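Two weeks with the Plulley teleoperation kit

21 April 2022

I said in my last post that I would write up the Plulley kit once I had used it enough to have an opinion. I have now, so this is long.

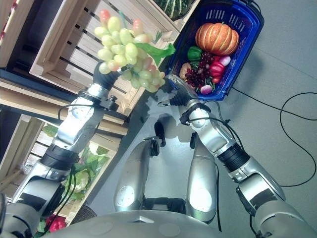
Some background first. Plulley sells the kit as an add-on for humanoids you already own. You get the head camera mount, a pair of two-finger grippers, the operator controls and a license for the recording software. You do not get a robot. A few people wrote to me after the November post thinking it was a complete package, and it isn't, so check the list before you order.

I paid $2061 for mine with shipping to Flelerdale. The base price on the site was $1826 when I ordered, and the difference was the second set of finger pads plus freight. Nobody at Plulley gave me a discount or asked me to write this.

Setup took me most of an evening. The printed guide covers the camera well and the grippers badly. It skips the step where you set the closing limit for each hand, and until you do that the fingers squeeze as far as they can. I wrote to support and got a reply from Lamduan Noiphan the next morning with a corrected page. She said the new page would be in the next print run. If you have the old guide, ask for it.

My test job was groceries. I set up wooden crates and a blue shopping basket, and I used artificial fruit and vegetables so I wouldn't be throwing out bruised peppers every night. The basket goes on the floor. That makes it harder than a tabletop job, as the robot has to reach down past its own knees and you are looking at the whole thing from the head.

Bell peppers were easy from the first day. The pumpkin was fine once I learned to come at it along the ribs. Small round things, like the radish, took practice and I still drop them. Grapes are the interesting one. A bunch has no good flat place to hold, and it swings when you move the arm. I had the best results gripping near the top of the bunch and moving slowly, and I'd recommend anyone start there.

The camera view is good. I expected to get sick from it and didn't. The picture keeps up with your hands well enough that after a few sessions I stopped thinking about the delay. Depth is still a guess when you are looking straight down, and I touched the rim of the basket a lot in the first week.

Cable management is the weak point. The kit comes with a handful of clips and you will want more. Leave slack at the wrist or you lose rotation, and too much slack catches on whatever you are reaching past. I ended up redoing both sides twice. Jhosep Cuadros, who has the older Onsri kit, told me his cables run inside a sleeve and he has never had to touch them. His grippers are weaker than mine, though, and he says he can't hold anything heavy for long.

The software records every session by default. Turn that off if you are just practicing, or you will fill a drive. Export is simple, and the files opened without trouble on both of my computers.

Would I buy it again? Yes, at the base price. I would skip the extra finger pads, which I haven't needed so far, and put the money toward decent clips. If you only want to do tabletop work, the Onsri is probably enough and easier to live with.

Next I want to try soft bags, after Siriporn Suwannarat asked about bread in the comments. I will post when I have something to report.

Share this post
2 comments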